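Home | Comment | Technology | Work and Money | Letters

A peg in a hole is still hard work

Last updated 2026-02-09
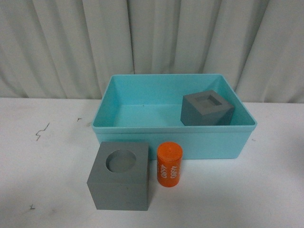

I spent most of my working life near a packing bench, and I have been told that my job was about to be taken by a machine for as long as I can remember. I used to worry about it. Then for a while I laughed at it, which was probably unfair. These days I find myself somewhere in the middle, rather fond of the machines and a bit protective of the people who still do the work, and since my daughter keeps asking me what I think, I may as well write it down.

The question she puts to me is a simple one: can they do the chores yet? She means the washing-up and the odd socks. I always answer with the shop floor, as it's what I know, and the two have more in common than you'd think. An orange cylinder stamped 4680, a grey block with a round hole in the top, a second block with a square hole sitting in a turquoise tray – put those in front of a child of four and you'd have the cylinder in the round hole before you'd finished asking, and probably the whole lot tipped into the tray for good measure.

A machine can do it too, mind you. I visited Mikkelsen in September, where they let me stand and watch a bench arm for a whole afternoon (they gave me tea and a very decent bun), and I saw it pick up one part after another and set each one down where it belonged. It did 182 without a fumble. Then somebody swapped the tray for one that was a little shallower, and it stopped dead and waited to be helped. I felt for it, I really did! I have had mornings like that.

The people at Zoltwood, who make the software, will tell you that this is yesterday's problem, and that a newer arm would look at the new tray and carry on. Perhaps so. I've seen their film, and it's lovely to watch. But I'd want to see it on a bench where the curtain has been pulled back and the sun is coming in, where the parts have been put down any old how by someone thinking about lunch. If it gets 1000 of those right I shall write to this page again and say so with pleasure.

What I won't accept is the idea that the work must be simple if it looks simple. My old supervisor at Tilov used to give new starters 20 minutes on the easiest job in the building, and most of them came back with sore fingers and a lot more respect. You learn how tight a fit feels just before it jams, and which way to lean. I did it for 17 years and couldn't have told you how.

The home is harder again, poor thing. At least a bench gets tidied. Nullska were talking last year about a helper that would put the kitchen right overnight, and I would buy one tomorrow if it could tell my good pan from the one we keep for the dog. I don't think it can. I think it will one day, and I'd rather we were patient and kind about it in the meantime, and went on paying properly the people who can do it now.

My daughter says that's a long way of saying no. Not yet, I told her, and she went off to do the socks.

46 shares | 17 comments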